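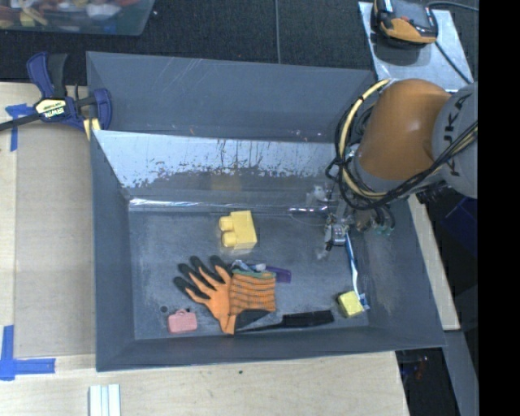

Jemedeo has today published the findings of its review into how employers in Plostberg recruit and keep disabled staff. This thread sets out the main points. The full report is available from our office in print, large print, audio and Easy Read.

The review was led by Chiyo Kuroda, our head of employment policy. It draws on 1643 responses from people of working age who have a disability or a long-term health condition, and on interviews with managers at 80 employers in the town and the surrounding district.

We asked people to tell us about the whole of their working life: applying, being interviewed, starting, asking for changes, being promoted and leaving. Much earlier work in this area has looked only at hiring. Our respondents had a great deal to say about what comes after.

On applications, the most frequent complaint concerned online forms. Respondents described forms that timed out, forms that could not be used with a screen reader, and forms that asked for a driving licence when the post involved no driving.

One respondent wrote: "I had filled in four pages before I was told I could not go on without a licence number. The job was answering the telephone."

We recommend that every employer test its own form with a keyboard only and with a screen reader, and that each advert carry the name and direct contact details of a person who can accept an application in another way. A general mailbox does not meet this standard.

On interviews, managers told us that they were willing to make changes but waited to be asked. Applicants told us that they did not ask, for fear of being marked down. Both accounts were given often, and sometimes about the same employer.

Ebihara, which runs a parcels depot to the north of the town, now sends interview questions to all candidates two working days in advance. The offer is made to everyone, and no one is required to give a reason or to disclose a condition. Managers there told us that answers had become fuller and that interviews were easier to compare.

Husuda, a bakery and catering firm, has replaced the interview for kitchen posts with a paid work trial. Candidates may bring a supporter. The trial is assessed against a written list of tasks, which is shared with the candidate beforehand.

We support paid trials where they are short, paid at the full rate for the post and tied to a real vacancy. We do not support unpaid trials of any length. Several respondents had completed more than one unpaid trial without being offered work, and we regard this practice as unacceptable.

On adjustments, the review found long delays. The changes requested were for the most part modest: a different chair, a later start, written instructions, a quieter desk, a parking space near the door. Many respondents had waited months, and a number had left before anything was agreed.

The cause given most often by managers was uncertainty over who could approve the cost. Line managers believed that the decision belonged to personnel. Personnel staff believed that it belonged to the line manager's budget holder.

We therefore recommend that line managers be allowed to spend up to £300 for each member of staff on adjustments without further approval, and that this sum be held centrally so that no team is worse off for having a disabled colleague. Requests above that sum should receive a written answer within ten working days.

We further recommend that agreed adjustments be recorded in a short document which belongs to the employee and moves with them. Respondents who had changed manager spoke of having to explain their condition again from the beginning, often to someone they had only just met.

On promotion, the picture is poor. Respondents in steady employment reported good relations with colleagues, but many had remained in the same grade for years. Some had never had a conversation about moving up. Others had been advised against applying "for their own good".

Chiyo Kuroda comments: "We met people who had trained three or four of their own supervisors. Their knowledge of the job was not in doubt. They had been passed over by managers who thought they were being kind, and who had not asked them what they wanted."

Employers should report each year on the grade and pay of disabled staff as well as their number. Small firms may need to give this information in a more general form to protect privacy - we will publish guidance on how this can be done.

On leaving, few employers could tell us why disabled staff had gone. Exit interviews were offered unevenly and were usually carried out by the person's own manager. We ask that they be offered to all leavers, with a choice of interviewer and a choice of format.

The review has limits, and the report states them. Respondents chose to take part, so their views may not match those of all disabled people in the district. People with a learning disability and people whose first language is not English were harder to reach than we had planned. A second stage of work will address this.

Employers that took part were given a private summary of what their own managers said. No individual response has been shared with any employer, and no quotation in the report can be traced to a named person. Ebihara and Husuda agreed to be identified.

Jemedeo has also reviewed its own conduct against the same recommendations. Our application form failed the keyboard test on two pages. It has been corrected, and our adjustments procedure is being rewritten with our staff network.

We will hold an open meeting in Plostberg in October for employers and members of the public. The venue has step-free access, a hearing loop and a quiet room, and British Sign Language interpreters have been booked. Places are free. Travel costs will be met for any disabled person who wishes to attend.

Requests for the report or for a place at the meeting may be made by telephone, by text relay, by post or by reply to this thread. Please tell us which format you would prefer.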